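Vandora project – manipulation group
Minutes of the progress meeting

Chair: Marisol Ayala
Minutes: Peiyu Pan

1. Minutes of the last meeting
Agreed without changes. The action on spare cables for the right forearm is carried over.

2. Task board
The group went through the board layout once more. The blue parts differ in cross-section and in diameter, and each has a matching plate or outline on the white board. Peiyu noted that the small pegs remain the hardest to grasp, as the fingers tend to cover the part and the plate at the same moment in the head view. No change to the layout before the next release of the data.

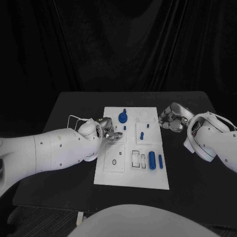

Pusgate, December 2022

3. Collection so far
The target for the two-handed insertion task was 500 demonstrations. The log shows 539, of which 20 were rejected on review – mostly for a dropped part or a late start of the joint record. The remainder will be used for training without further trimming. Marisol asked that rejected runs be kept on the Trevor server with the reason stated in the file notes, so that they can be used later for work on failure detection.

4. Training results
Peiyu reported on the comparison of the two policies. Both take the head view and the joint positions of both arms as input. The first predicts single steps, the second predicts short chunks of motion. The chunked policy was steadier on the approach, but it reacted slowly when a part shifted in the fingers. The single-step policy corrected sooner and often stalled above the plate.

Marisol questioned whether the stall was a policy matter or came from the wrist offset found in July. Peiyu thought the offset too small to explain it, but had not tested this. It was agreed to repeat the trials with the corrected offset before anything is written up.

5. Grasping of the larger parts
Results for the blue block were discussed separately. The right hand closes its fingers around the block and has to bring it to the board at an angle that suits the slot. The tilt in the hand varies from run to run, and the policy doesn't see it well once the fingers are closed. Two options were put forward: a regrasp against the table, or an added estimate of tilt taken from the finger joints. The second is to be tried first – it needs no new demonstrations.

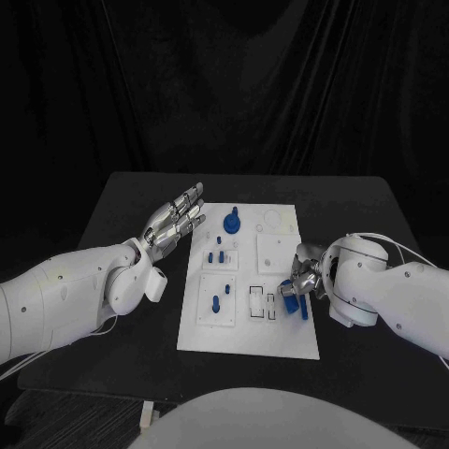 6. Senolis controller
The update to the hand controller has been installed on both sides. Finger current limits were reset by the update and have been entered again by hand. Peiyu will check them before each session until the fault is traced.

7. Actions
Peiyu: repeat both sets of trials with the corrected wrist offset, 5 runs per part.
Peiyu: first version of the tilt estimate.
Marisol: move the rejected runs to Trevor and write to Senolis about the current limits.
Marisol: spare cables, right forearm (carried over).

8. Any other business
None.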